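From: Oluwaseun Iyamu
To: Mestside robot teaching list
Date: 16 April 2024
Subject: Re: [mestside] Cloth by hand or by remote?

Hello all,

Yakubu's question has been nagging at me all through February and beyond, so I'm very glad he finally put it in writing! I've quoted him further down and tried to answer properly. Wrist views first.

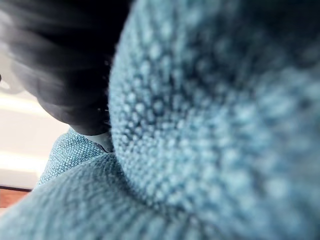
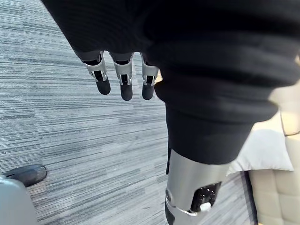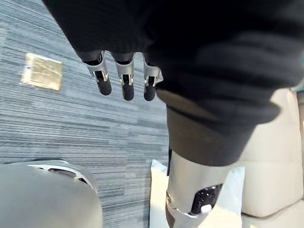
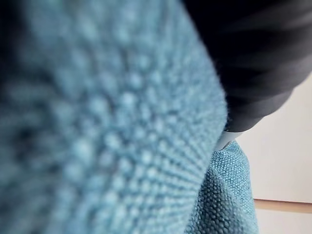
The thing I most want to talk about is how you decide where the fingers should go when you're the one steering. With cloth, my view is that you should drive from the wrist view for the last bit of the approach and forget the room camera altogether. Look at the first and last of the four: the blue cloth is so near that most of it has gone soft, and the part you can read best is around the little fold by the fingertip. That fold is what you steer by. In the last one you can see the cloth squashed into a crease just under the tip, and once you have learned to look for that crease you stop squeezing on guesswork. I was thrilled when I noticed it, because I'd spent ages staring at the wrong part of the screen.

The middle two are the other half of the story. Three fingers hanging over the carpet, black fabric bunched above them, and you can see the fingers beautifully – but the hand isn't up against anything, so the view tells you very little about grip. It's a lovely view for checking how the fingers are spread before you move in. I've started pausing there on purpose, for a breath or so, before every reach.

Now, Yakubu wrote:

> I have been showing Godar the folding task by holding the arm and
> moving it myself, and the paths come out nice and smooth. The trouble
> is the closing of the fingers. I can't feel what they are doing when my
> own hands are on the forearm, so I end up calling out "now" and having
> somebody else press the key. Out of 70 goes I would happily keep 27.
> The rest have the grip too early or too late.
>
> Has anyone on the list gone over to remote control for cloth? I'm
> worried I'll lose the smoothness. Also, does it matter if the person
> teaching changes halfway through a set?
>
> Yakubu Nwachukwu

Yes, I went over to remote for cloth and I'd do it again tomorrow. You do lose some smoothness at first. My early runs on Sani looked like someone threading a needle on a bus. But the grip timing got better almost straight away, as the same person is watching and squeezing, and smoothness came back with practice. I've now got 200 runs that I'm happy to train on, and the later ones are as tidy as anything I ever did by hand.

A few things that helped me, in no special order.

Turn the hand speed down far lower than feels sensible. You can always speed up the playback afterwards.

Keep your failed grabs if you recovered from them. I used to throw these out and I'm kicking myself. A run where the cloth slips and you go back for it shows the robot something a perfect run never will.

Rest your elbows on something. I know it sounds silly, but my wobble halved (to my eye, I haven't measured it) once I'd put a folded towel under each arm.

Stop after 6 goes and watch them back before doing any more. I get into bad habits very quickly and it's much nicer to find out then than at the end of an afternoon.

On changing teacher halfway, I don't think it hurts so long as you both agree where on the cloth to grab. If one of you goes for the corner and the other for the middle of the edge, the robot will try to do a bit of both and come down between the two. Write the teacher's initials in the run name as well, so you can split the set later if you need to.

I wouldn't give up hand guiding, by the way. For the big swing across the table it's still quicker and prettier. What I'd love to try next is a mix – guide the arm by hand up to the pause I mentioned, then switch to remote for the pinch. The Dremelik software lets you join two recordings, though there's a nasty little jump at the join that I haven't managed to get rid of. If anyone has, please shout!

Yakubu, would you be willing to share a handful of the ones you threw away? I'd like to see whether "too early" looks the same on your wrist view as it does on mine. Even the really ugly ones, please.

All the best,
Oluwaseun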